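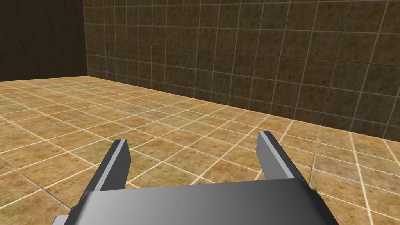

Why bother with a town voucher when everybody already has a bank card, I was asked on my first morning in Andoneck, and wasn't the thing just going to end up in a kitchen drawer with the takeout menus? Fair enough! I had wondered the same on the bus over, so I made it the first thing I looked at.

The Kereama is a paper voucher, good at any shop in Andoneck that has signed up, and I followed 312 of them from November on. Each one had a strip on the back where shops wrote the date whenever it came through the till. (Some shops were great about this. The bakery was not, and I love their rye bread too much to hold it against them.) I left out anything with a strip I couldn't read.

### 4.2 Where the vouchers went

Most of what I could trace took a pretty short trip. A customer spent the voucher on groceries, the grocer handed it in for dollars, and that was that. I had hoped for long chains, one shop paying another and so on down the street, and I did find a few, but the longest was 11 stops and it went through the same hardware store over and over.

**Figure 2.** Rendered view of a wall with tan, wood-grained square tiles and an open two-fingered gripper close to it.
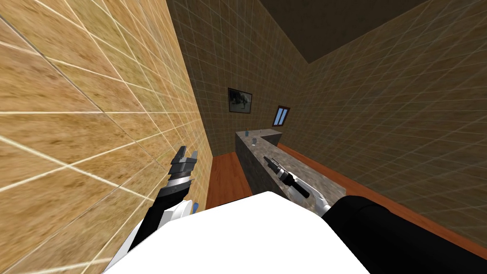
The hardware store matters because it buys from Pridik, the only wholesaler in the valley that takes Kereama at all. Pridik caps it at 50 a month per shop, so once a store hits the cap the rest goes back for dollars. I think that cap explains more of the short trips than anything the customers were doing, though I can't prove it with strips alone.

Divness, the next town over, tried a voucher with no wholesaler on board and dropped it after nearly 2 years. I only have their newsletters to go on, and those get thin toward the end, so I'm treating Divness as background and keeping it out of the counts in the next section.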